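Ticket: Booking calendar shows wrong start times after clock change
Product: Ridoneo room booking, hosted
Site: Cisbridge
Reported by: Jörg Schwerdtfeger
Priority: 2
Status: Resolved

Reported
Since the clocks went back in October, repeating bookings made before the change appear one hour early on the door panels. Single bookings are correct. The web calendar shows the right time for both. 39 repeating bookings affected.

Checked
Server time zone: Europe/London, correct.
Door panel firmware: current on all panels.
Panel clock against server clock: no difference.
Restarted the panel in Lenz. No change.
Cleared the panel cache and forced a sync. No change.

Cause
The Mistero sync service stores repeating bookings with a fixed offset taken from the day the series was created. The web calendar ignores that field and works from the zone name. The panels read the offset.

Fix
Sync service stopped, offset field emptied for the affected series, service started again. Full sync took five minutes.

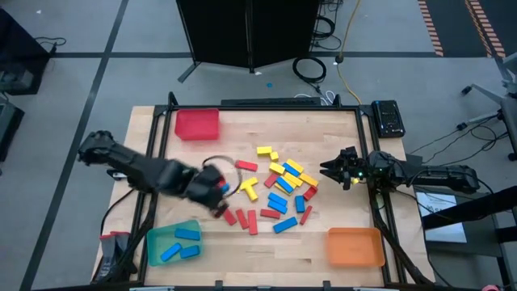

Panels in Lenz and the two ground floor rooms now agree with the web calendar. A test series created with a start date in summer time also displays correctly.

Outstanding
Reminder emails already queued before the fix will still carry the old time. These cannot be recalled. Users should go by the web calendar until the queue has cleared.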